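4.3 Mise en service du poste de pliage Hanberg - préhension du linge

Cette section concerne le kit Hisley, monté sur un bras déjà fixé et raccordé (voir section 3). Le logiciel Dewan doit être installé et la licence activée.

1. Coupez l'alimentation du bras avant de brancher le câble de la pince.
2. Vissez la pince sur le poignet, puis serrez les vis en croix.
3. Remettez sous tension. Le voyant du contrôleur passe au vert.
4. Dans Dewan, ouvrez Outils > Pince et chargez le profil 2974 (textile éponge). Le profil 3636 est réservé aux draps.
5. Posez une serviette à plat sur le support, un bord tourné vers le bras.
6. Lancez l'approche en vitesse 3. Les pointes des doigts doivent arriver sur l'ourlet, doigts entrouverts.
7. Fermez la pince pas à pas jusqu'à ce que le bord du tissu soit pincé entre les deux pointes.
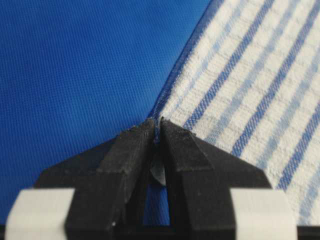 8. Enregistrez la position avec la touche Mémoriser, puis relevez le bras à la main, en mode guidé.

Remarque : si le tissu glisse, augmentez l'effort d'un cran et reprenez à l'étape 6. Une prise trop profonde entraîne le tissu du dessous - remontez alors le point de prise.

Attention : ne passez jamais la main entre les doigts lorsque le bras est sous tension.

Entretien : contrôlez l'état des pointes après presque 1000 cycles. Les doigts de rechange se commandent auprès de Lilldale, par paire uniquement.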